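Msimang Beeswax Board Balm – 100 g tin

Food-safe finish for cutting boards, spoons and bowls
In stock. Ships from Sastthorpe every Tuesday.

I started making this balm because I'd ruined a perfectly good bread board with cooking oil. It went sticky, then it smelled like old crayons, and I ended up sanding the whole thing back on the porch in the heat. Never again! So I got hold of some beeswax from a neighbor, melted it into food-grade mineral oil, and kept fiddling with the mix until it went on like soft butter and didn't leave my hands slimy.

The tin you get now is batch 18 of that same recipe. Wax and oil, nothing else – no scent, no color, no nut oils (I get asked that one a lot). It's firm in the tin in winter and a good bit softer by June, and both are fine. If yours has gone really hard, stand the closed tin in a bowl of warm water for a few minutes.

How I use it: wash the board, let it dry overnight standing on its edge, then rub in a blob the size of a grape with an old T-shirt. Do the end grain twice, it drinks the stuff. Leave it 30 minutes, longer if you forget, and buff off whatever's still sitting on top. New boards want 2 coats a day apart. After that I do mine whenever water stops beading, which in my kitchen means every month or so. 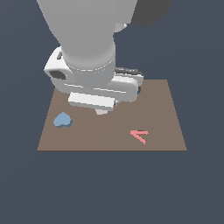
Naledi Mabuza wrote in to say she'd been skeptical of paying for wax in a tin, but her old maple board had gone gray and fuzzy and one evening with the balm brought the grain right back. She did wish the lid was easier to open with greasy fingers. Fair point, Naledi! The new lids have a deeper lip and I like them a lot better.

It's also lovely on wooden spoons, rolling pins, salad bowls and knife handles. Please don't put it on floors (you will slide) or on anything with varnish, where it'll just sit there and collect dust. And keep your boards out of the dishwasher, balm or no balm.

Sizes: 100 g tin, or the twin pack with a cotton buffing cloth
Ingredients: beeswax, food-grade mineral oil
Keeps: 18 months, lid on, away from the stove
Not vegan

Goes well with: Nornari end-grain board, Drulania bench scraper

Questions about an old or cracked board? Send me a note through the contact page and tell me what wood it is, if you know.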